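Home - Blog - Wardrobe notes - Storage - Contact

Filed under: Clothing care / Seasonal storage

Folding a quilted jacket for a narrow shelf

The shelf over the wardrobe rail is 53 cm wide, and last February I put the winter jackets up there in whatever shape they happened to take. They came back out with hard diagonal creases across the panels, and one had a flat spot in the fill that needed several days on a hanger to recover. This year I have been more careful and kept notes.

A quilted jacket resists folding in a way that a shirt does not. Each panel is a closed pocket of fill and air. Press on one and the air goes out slowly through the shell fabric and the needle holes in the stitching. Fold it before the air has gone and the panel pushes back, the fold line wanders, and you end up with a bundle that opens by itself as soon as you let go. Most of the work is therefore waiting.

Preparation: empty the pockets, close the main zip or snaps, and lay the jacket front side down on a large flat surface. I use the bed. The dining table is a better height but the sleeves hang off both ends, and a hanging sleeve drags the shoulder out of line. Smooth from the collar toward the hem with the forearm, light pressure, and then leave it alone for 3 minutes.

Next, the sides. Bring one side in toward the center line of the back, sleeve included, and lay the sleeve straight down so that it runs parallel to the edge. Repeat with the other side. The sleeves should overlap as little as possible, because two layers of sleeve over two layers of body is where the worst creasing starts. If the jacket has a vertical seam, use it as the reference. It gives a much straighter line than the eye does.
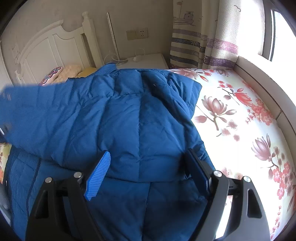 Blue quilted jacket on the bed, partly folded. Note the creases fanning out from the long vertical seam.

Creases of that sort are of two kinds. Shallow ones that follow the fill are harmless and disappear when the jacket is worn. Deep ones, where the shell is doubled under itself, are worth opening up and laying again. I run a flat hand underneath the upper layer, lift it slightly, and let it drop. Pulling at the edge only moves the problem to the next panel.

The last fold is hem to collar. In half is enough for my shelf. In thirds gives a shorter package, but the thickness goes up to 14 cm, and the stack then fouls the wardrobe door. In half, with a hand resting on it for a moment, it comes to 9 cm and stays there.

On containers: I tried a Hasska vacuum bag and do not recommend it for more than a few weeks. It saves a great deal of space, but the fill came out in clumps along the seams. The Troltura fabric box I have now is unlined, has a soft lid, and lets the jacket expand a little. The label window is too small to be of use, so I write on masking tape. Brerby sells a similar box with stiffer sides, which would probably stack better, but it is deeper than my shelf.

Two remaining points. Wash first, as old marks are harder to get out in autumn, and make sure that the fill is dry all the way through and not only the shell. And put the heaviest jacket at the bottom. I had the order wrong until this morning and had to take the whole stack down again.

The long wool coat is still unsolved. It does not fold well in any direction and is back on the rail for now.

Related posts
- Shelf depths compared: Troltura and Brerby
- Replacing a stuck zip slider
- Bortolotti coat hangers after one winter
- Masking tape labels and which pens smear

Older posts - Newer posts - Back to top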